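We're looking for people who sleep badly, people who sleep well, and people who have never given it much thought. Zollanwood Sleep Diary starts its second round in January, and there are 22 places to fill!

The idea is simple. For 4 weeks you keep a short paper diary beside your bed and fill it in each morning, before coffee if you can manage it. When you turned out the light, how often you woke, what you ate late in the evening, whether the neighbor's dog had opinions. It takes some 5 minutes a day. At the end we sit down together over soup and bread and talk about what we noticed, and those evenings were the best part of the first round by a long way.

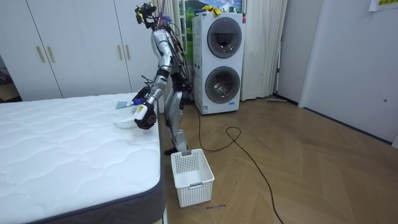

We are a small reading and research group based at the Seol community rooms in Zollanwood. A-yeong Ji started the diaries after years of working night shifts at a bakery, when she got curious about how other people on odd schedules were coping. Ye-seo Yeom joined to help with the reading and writing side, and she's now putting the entries together into a booklet called *Trasidach*. The first round gave us a big stack of diaries, plenty of crossed-out lines, and one very good poem about radiators.

## Who can take part

- Adults of any age who live in or near Zollanwood
- Day workers, night workers, students, retired people, new parents (we'd love more new parents)
- Couples and roommates are welcome, but please keep separate diaries and don't peek

You don't need a fancy mattress, a sleep tracker, or neat handwriting. If you are being treated for a sleep problem, please check with your doctor before changing any habits — we only ask you to write things down, and we can't give medical advice.

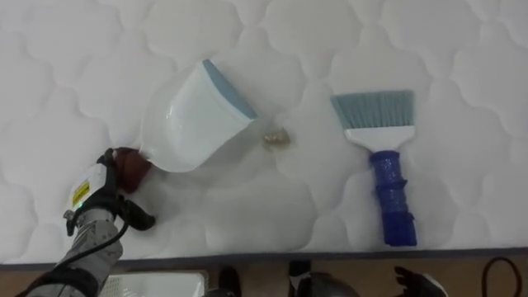

*A quilted mattress top with a dustpan and hand broom.*

## What you get

A printed diary, a pen that works, 2 group suppers, and a copy of the booklet when it's done. We can also cover bus fare to the suppers. There's no payment beyond that, and you can drop out whenever you like without giving a reason.

Your diary stays yours. We'll ask to copy a few pages, with your name left off, and you choose which ones. If you'd prefer to share nothing at all, come and eat soup anyway.

## How to sign up

Pick up a form at the Seol front desk or at Edetti, the stationery shop next door. Tell us your usual bedtime and one thing you'd like to know about your own sleep. Odd questions are very welcome. Last time someone wanted to find out whether they really did wake up every time it rained, and now four of us are checking.

Posted October 5, 2021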